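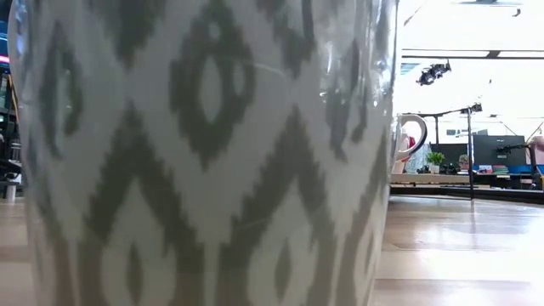 Parisa Fallahi
Laboratory Coordinator, Tramham

Our department is considering the Trovosell tabletop handling kit for a teaching bench. The bench will be used for moving crockery, chiefly glazed mugs with printed patterns. The supplier's leaflet states that the fixed camera supplied with the kit suits "all common household items". May I ask whether members have found this to be so with shiny ceramics, and whether the annual support plan is worth taking?

Shinji Sakamoto
Technical Officer, Divham

We have used the kit since June. Matt items present little difficulty. Glazed items are less reliable: strong reflections on a curved wall can hide part of the printed pattern, and an object placed very close to the camera may fill most of the view, leaving neither rim nor base to work from. In our trial of 60 mug lifts, 49 were completed without help. After we fitted blinds and moved the mugs further back, the same trial gave 56. I would advise requesting a loan unit before purchase. The support plan answered our two enquiries promptly.

Poul Dalsgaard

We did not take the plan. The manual is adequate.

Nicanor Orellana
Purchasing, Luo

Please note that the loan period is 19 days and that carriage is charged separately. The spare finger pads are not included.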